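Quitapelusas Drollon: mucho ruido para tan poca pelusa
Reseña de Teodoro Contreras

Lo compré con desconfianza y la mantengo. La caja promete «tejidos como nuevos», una frase que ya he leído en tres aparatos que acabaron en un cajón. El Drollon cuesta 44 euros y viene con una cuchilla de repuesto, un cepillito y unas instrucciones traducidas con prisa.

En un jersey de lana gruesa cumple. En punto fino hay que ir con muchísimo cuidado: al mío le hizo un agujero en el codo, y eso con el protector puesto. La batería, según el fabricante, dura 30 minutos. A mí se me paró a los 18. El depósito es ridículo y se abre solo si lo aprietas de lado.

Omolara Obi me prestó su Fekosik de pilas, más feo y bastante más barato, y en el mismo abrigo no supe ver la diferencia.

Con pelo largo y plumas, ni lo intentéis. El manual lo advierte en la página 8, en letra pequeña. 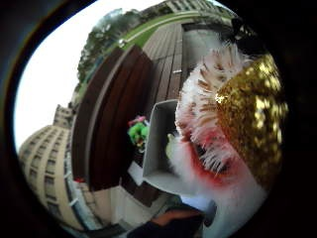 Tampoco sirve para terciopelo, dicho sea de paso. Le pongo dos estrellas, y una es por la cuchilla de repuesto.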